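Wurstead bench notebook, December
Kitchen cell, prep counter. Entry by Jolien

Started 7:40. Stijn had the night list done already, so I went straight to the arm checks. Homed both, no faults. Left gripper still gives a small click when it opens all the way. Milan tightened the linkage last week and it was quiet for two shifts. Not urgent, but write it down if it gets louder.

Job today was clearing and resetting the prep counter between batches, boards first. Willy and Evelien have done this by hand up to now. It is about the most boring part of their shift and also the part where they talk to each other and look over what comes next, and I want to keep that in mind when we count minutes.

Ran 31 board moves before lunch. 25 were fine with no help. The other 6:
- four slipped at the squared end when the fingers closed too near the corner
- one stopped on the force limit (set too low, my fault, I had left it on the setting for the thin trays)
- one stopped by Evelien with the pause button, see below

Moved the grip point inward on the squared end and the slipping went away for the rest of the morning. Milan asked why we don't use the hand hole. We tried it with the old fingers and they caught on the edge of the hole on the way out. Could try again with the narrow tips from Van Loon if they ever arrive. Order is still open, Stijn is chasing it.

Evelien's stop: she wanted to wipe under the board and the arm was about to set it back. She pressed pause, wiped, pressed resume, and the arm went on from where it was. That is what it should do. But she told me afterward that she had waited for it twice before that and only then decided she was allowed to press it. So the training sheet is not clear enough. It says pause is for "any unsafe or unexpected situation." Wiping a counter is neither. I changed the line to "press pause whenever you want the counter to yourself" and printed it for the wall.

Talked with Willy over coffee. His points, as I understood them:
He doesn't mind giving up the boards. He does mind that the reset now takes the same time every round. When he did it himself he could go fast when the line was behind and slow when it wasn't. Now he stands there. He would like a way to tell it to skip the reset and leave the counter to him. I think that is fair and not hard to build. Added to the Skeltomis list under operator requests.
He also asked who gets called when it stops at night. Right now it is Stijn, for everything, and that can't go on. Willy offered to learn the restart if it goes on his record as a skill and he gets the hours for it. Passed that on.

Afternoon: loose items on the counter. The planner only knows boards, trays and the two pots. Anything else it leaves alone and plans around with a wide margin, so the path gets longer. Used the chess knight as the test object again, same as for the Gisora demo.
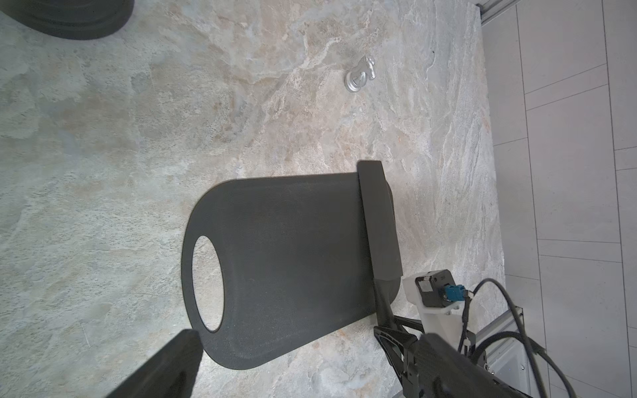

Left gripper on the squared end of the gray board, knight lying on its side on the counter.

With the knight out, the path was longer but clean, and the knight was never touched. Tried it with the margin cut in half. Also clean, but Evelien said it looked too close and she would have reached in to grab the thing. If people reach in, the margin is wrong, whatever the planner says. Put it back to full.

Cable on the left wrist: enough slack at this reach, but check it with the arm fully stretched before we move the trays to the far end.

To do
Milan: click in left gripper, look at the linkage again
Me: skip button, ask Willy and Evelien where they want it before mounting anything
Stijn: narrow tips, and a night call list with more than one name on it
All: 100 moves in a row with the new grip point before we let it run over a break

Left the cell parked with both arms back, power off at the cabinet. Force limit for boards is saved under its own name now, please don't load the tray one.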